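Support case: Save data not carried across after the Petdale 2 update
Product: Petdale 2 (desktop edition). Status: Resolved, monitoring

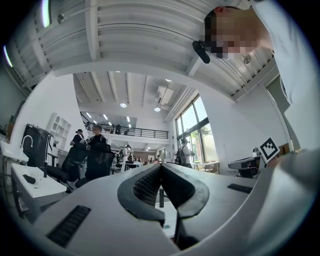
Why does my game start at the opening chapter after the update?
The update moved the save folder, and the game opens a new profile when it finds nothing in the new place. The old saves remain on the computer and can be restored by following the steps in this case.

Summary
Following the August update, a number of players reported that Petdale 2 opened on the title sequence with no "Continue" option. In most reports the player had completed the Sarmiento chapter or later. The customer who opened this case had reached the final valley and held 3000 coins, all of which were missing from the new profile.

Environment
Game installed through the Norkell launcher. Cloud saves switched on. Single user account. No modifications installed.

Log

09:10 Case opened. The customer states that the launcher finished the update overnight and that the game started as though newly installed. The customer has not reinstalled the game or deleted any files.

09:35 First reply sent. The customer was asked to close the game, leave the launcher open, and refrain from starting a new game until advised. A new game writes to slot one and may be uploaded to the cloud in place of the older save.

10:20 Customer confirms that a new game was started and played as far as the first village. Cloud saves to be treated as unreliable for slot one. Customer asked to switch cloud saves off in the launcher settings before any further step.

11:05 Customer supplied the folder listing. The former folder, named "Petdale", is present and contains 12 save files. The new folder, named "Petdale2_Data", contains a single file created that morning.

11:40 The following procedure was issued.

Close the game and the launcher completely.
Make a copy of the "Petdale" folder and store it elsewhere, such as on the desktop.
Open "Petdale2_Data" and move the file created after the update to a separate folder. It should not be deleted at this stage.
Copy the contents of the "Petdale" folder into "Petdale2_Data".
Start the launcher with cloud saves still switched off, then start the game.

12:15 Customer reports partial success. The "Continue" option has returned and slots two and three load correctly. Slot one shows the message "Save could not be read (code 2000)".

13:30 Slot one file received and examined. Code 2000 is shown when the file header carries an older version number than the game expects. The header in this file dates from before the Sarmiento chapter was added, although the progress data is later. Slots two and three were last written by a more recent build and are not affected.

14:10 Customer advised to load slot two, return to the main menu, choose "Repair saves" under Options, and select slot one. The repair tool does not appear in the menu until a valid save has been loaded in the same session.

14:45 Customer confirms that slot one now loads. Coins, map progress and animal records are correct. The photo album is empty. This is a separate known fault – album entries are stored outside the save file – and it has been passed to the development team under its own case.

15:20 Customer asked to save once in each slot, close the game, and switch cloud saves on again. When the launcher reports a conflict, "Keep local files" should be chosen. Choosing "Keep cloud files" will bring back the new profile.

16:00 Customer confirms that the conflict notice appeared and that local files were kept. The game was restarted and all slots remained in place.

Notes on controllers
The customer also mentioned that button settings for a Trustar controller had returned to default. Button settings are held in the same former folder but in a file that the new version does not read. They must be entered again under Options, Controls. Restoring the old settings file is not supported and may prevent the game from starting.

Further action
The development team has been asked to make the game look for the former folder at first start. Until that change is released, support staff should issue the procedure above and should confirm that cloud saves are off before any files are moved. Players who have already reinstalled the game should be asked whether the former folder is still present – the uninstaller leaves it in place unless "Remove personal data" was ticked.

Case to remain open until the next update is released. Replies should be sent under the existing case reference.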